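Home Tips Workshop Kitchen Club Stuff About Search

Tips from a robot club that meets over a hardware store

I've been helping with the Wedside robot club for a good while now, and I keep a notebook of the small stuff. None of it is programming. It's tape, rags, bins, labels, the boring things that decide whether the kids get an hour of robot time or an hour of looking for a hex key. A couple of parents asked me to type it up, so I have, more or less in the order it sits in the notebook (which is no order at all, sorry!).

Cables first

If a cable can be kicked, it will be. We run everything down the back of the table and hold it with hook-and-loop ties, the kind you buy on a roll and cut to length. Zip ties look tidier, but you end up snipping them every time somebody changes a part, and then you're finding the little clipped ends in your socks for a week. Leave a loose loop of cable wherever the robot has to bend. Move the arm by hand through its whole reach with the power off and watch the loop. If it goes tight anywhere, give it another couple of inches and try again.

Label both ends of every cable. Masking tape folded into a flag works fine, and pencil lasts longer on it than you'd think. We used to use marker until somebody wiped down the whole lot with rubbing alcohol and took every label off in one go. (That somebody was me.)

The screw problem

Egg cartons are great until you drop one. What we use now is a muffin tin with a flat magnet stuck under each cup. The steel screws stay put even if the tin gets bumped, and you can line the cups up with the steps in the build sheet. Brass and nylon bits won't stick, of course, so those go in a lidded jar.

For a stripped hex screw, lay a wide rubber band flat over the head, push the key in through it and turn slowly. It works maybe half the time, and half the time is plenty when the other choice is a drill.

And please, one set of keys per table. We painted ours with leftover nail polish, a different color for each set. Before that, every 2.5 mm key we owned migrated to the same backpack.

Tables and tape

A dark top is nice for our kind of work, but it shows every crumb and every fingerprint. Wipe it with a barely damp microfiber cloth, then a dry one. Skip the spray polish! It leaves a slick film, and light things start to skate around when a gripper brushes them. If you've already polished, a drop of dish soap in warm water gets it off, though you may have to go over it twice.

Mark where things go. Once you have a setup you like, put small corners of painter's tape around the feet of whatever stands on the table. Four little L shapes and you can clear the whole lot away for the sewing group and have it back in minutes. Pull the tape up at the end of the month, or it bakes on. When it does bake on, a hair dryer on low and an old gift card will lift it, and cooking oil takes care of the gum that's left.

Rubber drawer liner is wonderful under anything that slides. Cut it a bit smaller than the thing itself so the edge doesn't show or catch.

Batteries and money, briefly

Charge where you can see the charger. Ours sits on a ceramic floor tile, away from the curtains, and comes off the wall when we go home. We write the month on each pack when it's new — I now have one that says June and nothing else, so write the year too.

As for money, our spring bake sale brought in $377. We'd been hoping for 400, but it rained, and the lemon bars didn't sell the way they usually do. It still paid for the table cover and most of the parts for the Wastley meet. That meet is where our fourteen kids got a look at the lab challenge the Grindcombe club was practicing, and naturally they came home wanting one of their own. They named our project Igwe on the drive back, and I never did find out why.

Practicing with lab stuff

The lab challenge is by far the fussiest thing we've tried, and most of what I know about it comes down to giving the arms room. Set the tall things at the back and the short things toward the front, so a gripper coming in from the side has nothing to knock over on its way. Our pipette stand goes behind the clear rack for that reason, with the pipette hung from the blue bar and its tip ending well above the rack. Check that gap each time you put the stand back. Put something yellow in the test tube, too. Plain water in clear glass inside a clear rack is very hard on tired eyes, and with yellow you can tell from across the room how full the tube is. The vials with the turquoise caps are easy enough to find by their lids, so I don't bother coloring those.
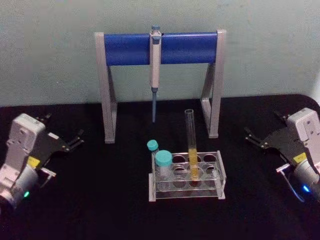

Food coloring does the job, by the way. One drop in a measuring cup of water is enough for a whole afternoon, and you pour from that. Don't drip it straight into the tube unless you enjoy scrubbing. If it gets on your fingers, a little white vinegar and baking soda will take most of it off. On a shirt, cold water right away, then the regular wash, and keep it out of the dryer until you're sure the spot is gone.

Rinse tubes the same day. A bottle brush meant for baby bottles is too fat, so look for the skinny ones sold for drinking straws. Dry them upside down on a folded dish towel, and put a second towel in the bottom of the sink while you wash. Since I started doing that I've broken exactly one.

For caps, let the kids practice by hand first. Have them open and close a vial using only a thumb and one finger, no wrist allowed, and they'll have a much better idea of what they're asking the arm to do. Spice jars are good for this if you don't want to risk the real ones. Start with a big lid and work down.

We keep a log of every practice run, on paper, on a clipboard with the pencil tied on. We're at 73 runs on the rack job now. Write down what was moved since the last run, even if it's just the rack going over an inch. My rule is that no one changes two things at once, and I break it about as often as the kids do.

Packing up

Glass goes in a lunch cooler with rolled socks between the pieces. The stand travels flat, wrapped in a bath towel. Tape the small hardware for each thing in a sandwich bag and put the bag inside the same box, never in "the parts box," where it will be found again in three years by someone looking for a battery. Take a phone picture of the table before you break it down and another of the open box once it's full. The second one is for whoever packs it to come home.

I still need a good way to get hot glue off a felt table cover. Freezing worked on the small blobs and did nothing for the big one. If you've got a trick, send it in!

Get new tips by email. Enter your address to sign up. You can unsubscribe at any time.

This site uses cookies to remember your settings. Accept Manage choices

Contact | Privacy | Copyright, all rights reserved | Back to top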